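Company News | Field Automation
3 min read
April – By Tuulikki Heiskanen

Drirkden opened its test site to visitors this month for a half-day look at Clovum, the small wheeled robot it is developing for road inspection. Invitations went out to county road departments, two paving contractors and anyone on this newsletter's list who asked for a place.

The morning started indoors with coffee and a short talk on how Clovum is put together. It drives itself at walking pace, records the pavement ahead of it and marks anything it takes for a crack, a seam or a broken edge. The marks go to a program called Zenidach, where a person checks them before they are added to a maintenance list. Drirkden was clear that the checking step is staying. In a trial last fall the robot made 303 marks on one route, and the reviewer kept 231 of them. Most of the rest were shadows and wet leaves.

At ten the group walked over to Morgan Lane, the narrow road behind the site that the team uses for daily runs. It has trees on both sides, no painted lines and no curb, so the robot has to work out where the pavement stops without much help. The demonstration run was 880 yards out and the same back. Visitors followed the robot's view on two tablets that were passed around.

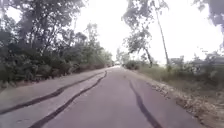 Morgan Lane, with dark lines along the pavement and loose gravel at the right shoulder.

Several people asked about the long dark lines. Sealed cracks are a known problem for this kind of software, which tends to report them as open ones. Clovum now has a separate label for them, and the engineers said it gets the label right more often on dry days than on damp ones. The ragged shoulder got questions too. The robot slows down when it can't settle on an edge, and on the way back it stopped once and waited for an operator to send it on.

After lunch there was a session on cost and upkeep. One battery charge covers nearly 500 minutes of driving on flat ground. Tires are a standard size and can be changed with hand tools. Drirkden would not give a sale price, but it is offering lease terms to departments that join the summer trial and agree to share their inspection records.

A second open day is planned for the fall, with a night run if the new lights are ready. Readers who would like to attend, or who have a stretch of road to suggest for the trial, can reply to this newsletter and we will pass the message along.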